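The folder task took up most of Saturday. I had set aside the morning for it and the afternoon for cleaning up the recordings, and the cleaning up ended up on Sunday's list instead.

The task is plain document folders on a table. You pick one up, move it, set it down flat, let go. We chose it after the cups and blocks because everything we had recorded so far was stiff and easy to grab, and a folder gives you nothing to hold except an edge. Zdeňka Hrubý wanted it in the set from the start. I kept putting it off.

The target was 200 usable examples. We stopped at 213, which leaves a few to throw away when we check them. Each one is short, but the setup between them takes longer than the recording does. The folders have to go back in a different layout every time, or the model just learns one layout. I wrote the layouts on a sheet of paper the night before and crossed them off.

Tshepo Jacobs did the first half and I did the second. We have different habits. He slides the folder a little before he lifts it, and I tend to go straight for the near edge and pinch. I thought about asking him to do it my way so the data would be more even. In the end I left it alone. The last time I made everyone move the same way, the policy fell apart as soon as a cup was turned a few degrees.

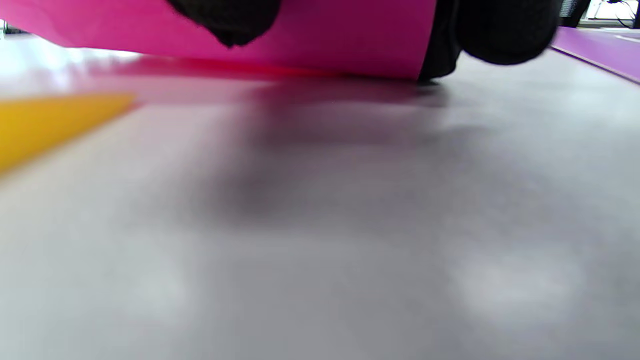
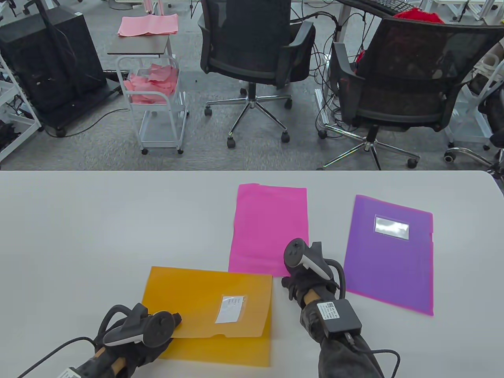 My rule for throwing out an example is simple. If the folder drops, it goes. If the person fumbles, recovers and finishes, it stays, and gets a tag. I used to delete the fumbles too. The trained model then had no idea what to do after a bad grasp and would keep closing on air in the same spot. The tagged ones can be left out later if they turn out to hurt.

I've marked 17 to look at again. Most of them are ones where two folders may have moved together, and I need to go through those slowly.

My hands were stiff by four, and the pace drops before you notice it. Next time I'd swap people every half hour. I would also write the layout number into the file name, because matching crossed-off lines to time stamps is dull work and I made at least one mistake doing it.

The first training run starts once the cleanup is finished. I'll train one version with the tagged fumbles and one without, and post both results. After that we do folders with paper in them, which I expect to be a good deal worse.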